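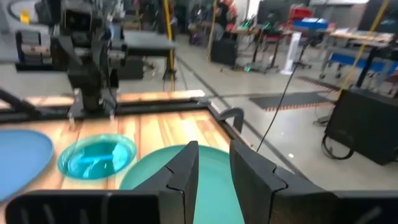
Comer sin prisa, o lo que queda de eso

Dos platos y a la calle. Así se come ahora en Gindumance, y lo digo con el café enfriándose al lado del teclado. En noviembre conté los menús del día que quedaban en el barrio - seis. Seis. Y en dos ya te traen la cuenta con el postre.

No es nostalgia. Mi abuela también comía deprisa, tenía faena. Pero se sentaba. Plato hondo, cuchara, la radio puesta. Ahora el bol encima de las rodillas, el móvil delante y a las tres reunion.
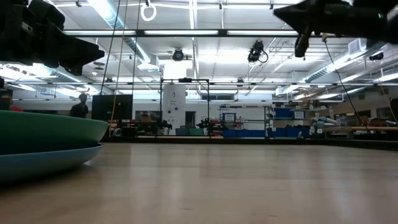 Y luego está el precio, claro. Un menú decente con mesa y mantel no compite con una ensalada en caja de cartón. Lo entiendo. Lo que no entiendo es que llamemos comodidad a masticar de pie. Media hora, pido. Media hora sin que suene nada, con pan, aunque el pan sea malo.

Las empresas podrían hacer algo, cerrar las agendas de dos a tres por ejemplo. Ya, ya sé lo que me vais a contestar. Pues probadlo una semana y me lo contais. Yo mañana lentejas, sentada, con el teléfono en el otro cuarto.

Última actualización: noviembre

También en Demota
- El pan de ayer
- 246 recetas que no voy a hacer
- Contra la sobremesa con portátil

Contacto | © Demota | Volver arriba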